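About Us

The Grarkmont Police Accountability Project is a nonprofit that helps people file complaints about police conduct and follows those complaints until they are closed. We serve residents of Grarkmont, Rulusbridge and the unincorporated area around Endville. Our help is free, and you do not need to be a citizen or have a permanent address to get it.

How we started

The project grew out of a series of public meetings at the Mridha Center in Rulusbridge. People came to talk about traffic stops on the county road, and many of them told the same story: they had gone to the station to complain, been handed a form, and never heard back. A few had been told there was no form. The group asked the county for its complaint records and was given 300 pages, many of them blacked out. Reading those pages took most of a winter.
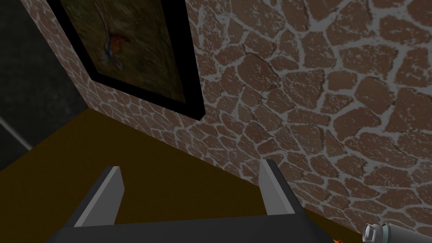 What came out of that reading was our first report, which compared the dates on the complaint forms with the dates on the closing letters. Some complaints had no closing letter at all. The county changed its form the next year and now gives each person a case number at the counter. We still ask to see that number when someone comes to us.

What we do

We help people write down what happened while they still remember it. A staff member will sit with you, go over the order of events, and put the statement in your own words. You read it and change it before anything is sent.

We request records. These include dispatch logs, body camera video, dash camera video and use of force reports. Agencies often refuse the first request, and we file the appeal when they do.

We go with people to interviews. Internal affairs interviews can be long, and many people do not want to go alone. We are not your lawyer in that room, but we can take notes and ask for a break.

We publish an annual report every June. It lists the number of complaints we handled, the type of complaint, the agency involved and the result. Names are left out unless the person has asked us to use theirs.
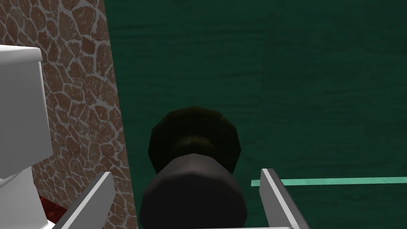

What we do not do

We do not represent people in court. If you have been charged with a crime, talk to your defense attorney before you talk to us, and before you file any complaint. What you say in a complaint can be used in your case.

We do not investigate crimes, and we do not pay for or sell video. If you recorded an incident, keep the original file on your phone and make a copy somewhere else. We will work from the copy.

We do not endorse candidates for sheriff, district attorney or any other office.

Staff and funding

We have 4 paid staff members, 2 of them full time. One of the full-time positions handles records requests only. Our money comes from individual donors and from private foundations. We do not accept money from any police agency, police union or city we report on.

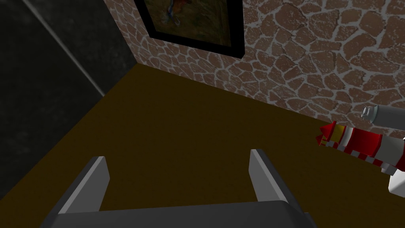 Our board meets every other month and the meetings are open. Minutes are kept at the office and anyone may ask to read them. Former police officers may serve on the board, and some have, but not while they are employed by an agency in our area.

Contact

The office is at 2050 Endville Road, Grarkmont, on the ground floor. Parking is behind the building. Walk-in hours are 10 a.m. to 3 p.m. on weekdays, and evening appointments can be made by phone. Please bring any paperwork you were given, including citations, tow receipts and hospital discharge papers. Interpreters are available if you ask when you book.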